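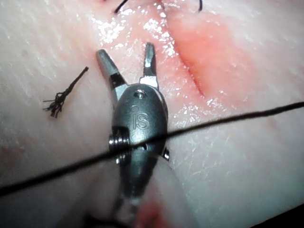
A lever is a stiff bar that turns around a fixed point. The fixed point is called the pivot, or fulcrum. Push on one part of the bar and another part pushes on something else. You have used levers all your life, in door handles, bottle openers, staplers and scissors, and you have several in your own body. Levers often come in pairs. When two short arms open from the same end of a tool, as the metal jaws shown at the start of this chapter do, they spread into a V. The two arms do not have to match. In this case the left jaw ends in a blunt tip, while the right one is narrower and comes to a point. The rules in this chapter apply to each arm separately, whatever its shape.

We will begin with a single bar and leave pairs for Section 3. Three things must be known before anything can be worked out: where the pivot is, where the effort is applied, and where the load sits. The effort is the force you put in. The load is the force the bar has to overcome. The distance from the pivot to the effort is the effort arm, and the distance from the pivot to the load is the load arm. Measure both at right angles to the line of the force. Students who measure along the bar when the force comes in at a slant will get an answer that is too large.

The turning effect of a force is called its moment. To find it, multiply the force by the length of its arm. A bar is in balance when the moments trying to turn it one way equal the moments trying to turn it the other way:

effort × effort arm = load × load arm

Suppose a worker at the Costache quarry wants to raise the edge of a stone block, and the force needed at the edge is 3000 newtons. He uses a straight bar, with the pivot 10 centimeters from the load, and pushes down at a point 2 meters from the pivot. The effort arm is 20 times the load arm, so the effort needed is 3000 divided by 20, or 150 newtons. Most adults can manage that with one hand.
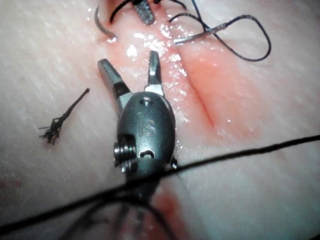
The worker has not gained anything for free. His hands must move 20 times as far as the stone does. To raise the edge by 1 centimeter he must push his end of the bar down by 20 centimeters. Force has been traded for distance, and the work done at each end is the same, apart from a small amount lost to friction and to bending in the bar.

The trade can go the other way. In a pair of tweezers, the fingers press between the pivot and the tips. The effort arm is shorter than the load arm, so the tips press less hard than the fingers do, but they move farther. This is useful when the object is small or easily crushed. A fishing rod and the human forearm work on the same plan.

Levers are sorted into three classes according to what lies in the middle.

First class: the pivot is between the effort and the load. Examples are a seesaw, a crowbar and a pair of pliers.

Second class: the load is between the pivot and the effort. Examples are a wheelbarrow and a nutcracker.

Third class: the effort is between the pivot and the load. Examples are tweezers and kitchen tongs.

The class of a lever does not tell you how strong it is. A first-class lever may increase the force or reduce it, depending on the lengths of its arms. A second-class lever pushed straight always increases the force, and a third-class lever always reduces it.

Before you go on

1. A crate on the dock at Trirnamport needs a lifting force of 655 newtons at one edge. Samia uses a bar with an effort arm 5 times as long as the load arm. What effort does she need?

2. Name the class of lever used in a pair of scissors. Where should thick cardboard be placed along the blades, and why?

3. Fredy moves his hands closer to the pivot of a crowbar. What happens to the effort he needs, and to the distance his hands must travel?

Section 1 takes up moments in more detail, starting with bars whose own weight cannot be ignored.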